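Shared Cell Safety Rules, Project Report
Khasawneh Building lab, second draft, 16th September

So the task was to write a set of working rules for the two-arm bench that people will follow. The old sheet from March ran to 45 rules and most of us had read maybe the first page. We cut it to 21. Still probably too many.
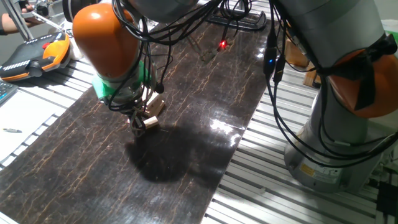 Zaid Bitar

What we started with. Two arms, one board between them, cables everywhere, one person at the desk end. The old sheet was written for one arm behind a fence so half of it didnt apply. Nothing in it on what happens when both arms can reach the same spot.

Main rules we kept or added:

Pendant stays on the table within reach of the operator. Not on a chair, not in a drawer.
One person has control. Say it out loud when you hand it over.
Reduced speed any time a hand is inside the post line. We set 100 mm/s for teaching, slower than the old sheet.
Check cable slack at full reach before the first run, both arms. Loops near the wrist get tied back.
Homemade gripper parts get a tug test and a line in the log.
Pick order gets written down before a two-arm program is run.

Cable rule was the one we argued over the most. Tikley group wanted every cable in a sleeve. We tried it on one arm and the sleeve was stiff and pulled at the wrist turn, so for now its straps plus a check.

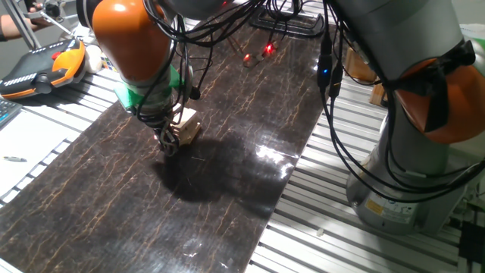
Who is allowed to press the emergency stop?
Anyone in the room can press it, at any time, and they dont have to explain first. Only the person with control resets it.

Testing the rules. We ran the block task with the Udidgate checklist app open and logged every cycle, 1,188 in total. Wrote down each time a rule was skipped and who skipped it (initials only). Most skipped was the spoken handover, people just slide the pendant over. Second was the log line for gripper parts. Speed rule was hardly ever skipped becuase the program sets it for you. So where we can put a rule in the program, we should.
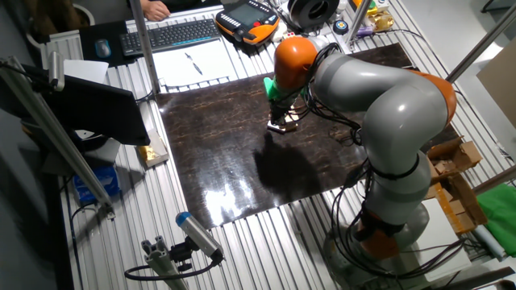

What should be done before reaching onto the board?
Pause the program, wait until both arms have stopped, and keep the pendant in your other hand.

Still to do. Floor tape around the bench. A shorter sheet for visitors, one side only. Grutell group will try the rules on their own bench and send comments, then we fix the numbering, rules 8 and 9 overlap. Full log is in the shared folder under "cell rules v2".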